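Some notes on teaching an arm to hang mugs by remote control. Mostly for the people who asked about the Skornberg set-up in February. Thread.

1/ The task: pick up a cup by the body, bring it to a mug tree, put the handle over a peg, let go, back off. A person does it in a couple of seconds without looking. By remote control my median was far worse than that for the first week.

2/ We drive the arm with a leader handle. You move the handle, the arm follows, a trigger closes the gripper. I tried hand guiding first, where you hold the arm itself and push it through the motion. Fine for reaching. Poor for this, as my own forearm kept ending up between the camera and the peg.

3/ Count so far: 261 demonstrations kept. I threw out a good many more. Reasons for throwing one out are in a text file that has grown longer than the code it belongs to.

4/ Most common reason: pausing. If I stop to think halfway, the recording contains a stretch where nothing moves and the right action is apparently to do nothing. Train on enough of those and the arm learns to stop there too. Ours used to park just short of the peg and stay put until somebody cancelled the run.

5/ So the rule is to decide on the peg before pressing record. Say it aloud if you have to. If you change your mind on the way, bin the take and start again.

6/ On pegs. A mug tree is an awkward object. The pegs all point in different directions, and a wrist angle that suits one is useless for its neighbour. I started with a single peg and only opened up the others once that one was reliable. Surov (the other rig, same task) mixed them from day one and got a policy that aimed for the gap between two.

7/ The cup matters more than I expected. Round mugs turn in the fingers when the handle touches wood. A hexagonal one gives the gripper flat sides to hold, and the handle stays where you left it relative to the wrist. I'd suggest starting with that shape and adding round ones later.

8/ Grip position. Hold the cup so the handle points away from the gripper, towards the tree. Obvious when written down. I have a whole afternoon of recordings where it isn't, and in all of them the fingers reach the peg before the handle does.

9/ Table covering: matt brown paper, the full width of the work area. The bare white top gave us glare and a white cup on it was hard to pick out. The paper creases, and marks build up on it. I no longer smooth it out between takes. A policy that depends on flat paper is no use to me.

10/ Shadows are the other thing. The gripper throws a dark one under itself and it moves with the cup. I used to fuss about lighting. Now I record some takes in the morning and some after 8 in the evening with only the overhead lamps, and leave it at that.

11/ Release is harder to demonstrate than approach. You want the cup's weight on the peg before the fingers open. Through a leader handle with no force feedback you can't feel that, so you watch for the cup to tilt slightly and open then. It took me around 3 sessions to get consistent at it. Keler, whose handles do have feedback, report the same step as their easiest. I believe them and am mildly annoyed.

12/ After release, back straight out along the line you came in on. If you swing sideways, a finger catches the handle and takes the cup with it. Please record the whole retreat as well. I cut mine off early in the first batch and the arm had no idea what to do once its hand was empty.

13/ Speed: slow and even beats quick and tidy. I tried playing recordings back at 2 times the original rate to save on robot time. It worked for the reach and failed at the peg, every run.

14/ Someone asked if the Margaritis scripts for trimming takes still work. They do, with one change: set the start threshold on wrist motion and ignore the gripper. Otherwise it trims off the reach and you get a set of demonstrations that all begin with the cup already in the air.

15/ Next is moving the tree between takes. So far it has stayed in the same corner, tilted the same way, and I fully expect the success rate to drop when I shift it. Current starting position for the carry, cup held and all pegs free: 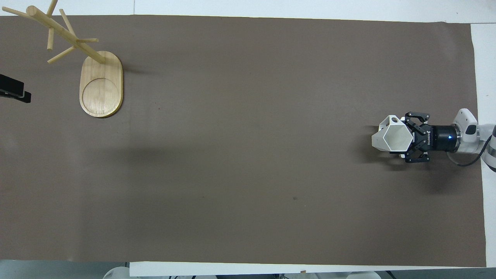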